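Kindstead Kraft Paper Cup

Plain cups for tea, coffee and cold drinks
Sold in sleeves of 50 or in a box of 100

The Kindstead cup is made for offices, small cafés and village halls. The outside is tan kraft paper with no printing, so you can write a name on it with a pencil or put your own sticker. The inside is white, and you see easily how much drink is left.

The rim is rolled and feels smooth on the lip. The base is wide enough for the cup to stand well on a table or a tray. For very hot drinks we advise a sleeve -- the wall is a single one.

Details
Colour: tan kraft outside, white inside
Wall: single
Lids: sold separately, white or black
Storage: dry place, away from direct sun 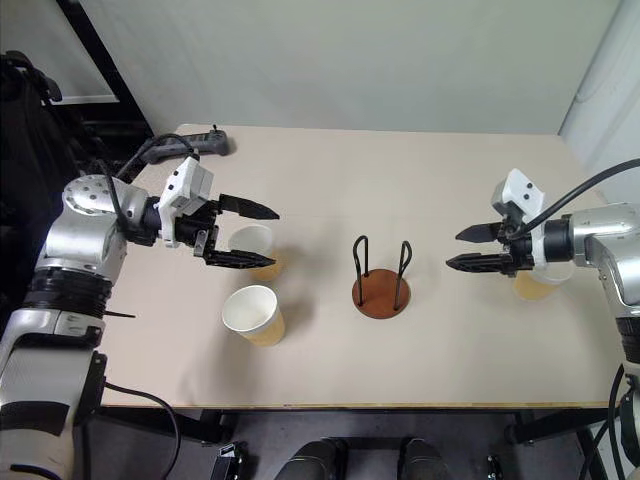

Paper cups, kraft outside and white inside, on a light beige table.

Delivery
Orders placed before Thursday noon leave our store in the same week. Delivery is free from 70 pounds. Opened sleeves cannot be returned, but full closed boxes can.

For samples, please write to Genowefa Pietrzak in the sales office. We send 2 cups with one lid of each colour, and you pay only the postage.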